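Can a machine make the bed yet? A long talk about sheets, patience and the chores still waiting

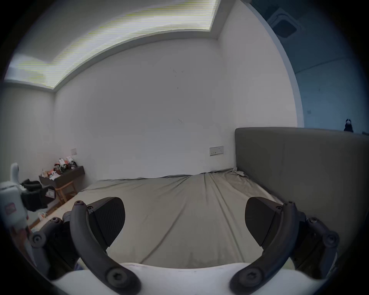

Words by Harriet Lonsdale

The kettle had been on twice before we got to robots at all. The engineer I had come to see at Cenen, a small firm above a tile shop in Mivmont, wanted to talk first about her grandmother, who kept a guest house and could strip and make a double bed in the time it took the toast to brown. "I think of her most days," she said, pouring. "She'd have been very polite about what we do here, and then she'd have done it herself."

What they do, for the most part, is bedding. Cenen has spent 13 months on the Tillman project, teaching machines to straighten a fitted sheet, and when I asked how it was going she laughed so warmly that I forgot to be disappointed by the answer.

"Slowly! A plate is a plate wherever you put it. A sheet is a different shape every time you let go of it. You pull one crease flat and you've made two more up by the headboard, and the machine has to notice that, and mind about it."

Much of the teaching is done by hand. A person holds a gripper with two ribbed finger pads, the same sort of fingers the robot will have, and goes over the bed with it, pinching and tugging, again and again. By the spring they had 583 goes at the one task. She let me try, and I can report that it is like making a bed in oven gloves. I lost the corner straight away and had to walk round to fetch it.

"Everyone does that," she said kindly. "You find out how much your fingertips were doing for you. I can feel a hem in the dark. These can't feel much at all, so they have to look, and a pale sheet in a bright room is a hard thing to look at."

And the pillows? She put her cup down. Pillows are for later, and so are blankets, and as for a duvet cover, she would rather not be asked until she has had a holiday.

I wondered whether shops and hotels would see any of this before the rest of us. She thought so, and told me about a trial at the Vullano, a hotel with 20 rooms, where the machine was given an hour each afternoon. On a good day it left a sheet that the housekeeper only had to finish off. On a bad day it held on to one corner and stayed there until someone came.

"The housekeeper was lovely about it. She said it was like having a very willing nephew to stay. But she does a room in 12 minutes, bathroom and all, and we were nowhere near her."

So would she have one at home? She thought about it for long enough that I finished my biscuit.

"For the washing-up, quite soon, I should think. For carrying things upstairs, yes please, my knees would be delighted. The bed I'd still do myself for a good few years, and I'm the one building the thing." Then she went off to find me the recipe for the biscuits, which had been her grandmother's too, and it was nearly four before I got my coat on.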